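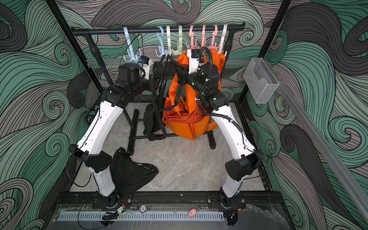 When does the coat exchange in Drendura open this year?

Doors open at 10 in the morning on 19/10/2020 at the old Pernia market hall, and the exchange runs for 12 days.

Readers who have been phoning us since September can breathe easy, then. The exchange is going ahead, and the people of Drendura have been even more generous than last winter, with 3000 coats, jackets and snowsuits handed in so far (a good many of them children's sizes, which always go first).
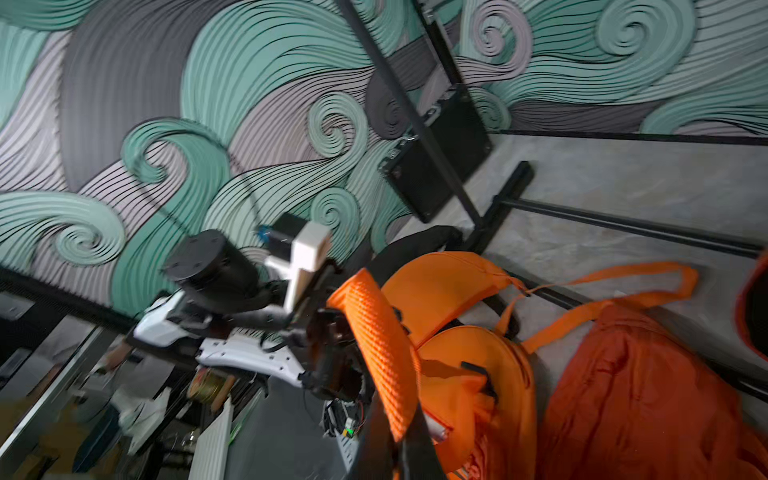

Ovlow Lazăr
Community reporter

The way it works hasn't changed much. You bring a clean coat that no longer fits, you get a paper ticket at the side entrance, and you pick out another one from the rails inside. If you have nothing to bring, come anyway and ask at the desk for a ticket, and you'll be given one without any questions. Families on the far side of the river will be glad to hear that the number 32 bus is stopping right outside the hall again now that the roadwork is finished.

Please do wear a mask, and try to come in small groups if you can, as there is a limit on how many shoppers can be inside together. The fitting corner is closed this time, so it's worth measuring the little ones' arms at home before you set out! Boots and scarves are welcome too, though blankets should go to the parish store on Mill Lane, where there is more room to keep them.
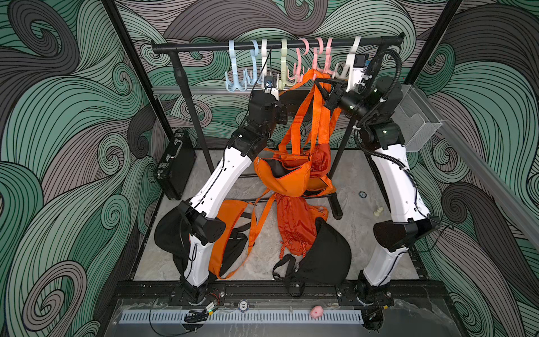 Where to drop off coats

Bags can be left at the library and at both elementary schools during opening hours. Please tie the handles and put the size on a slip of paper.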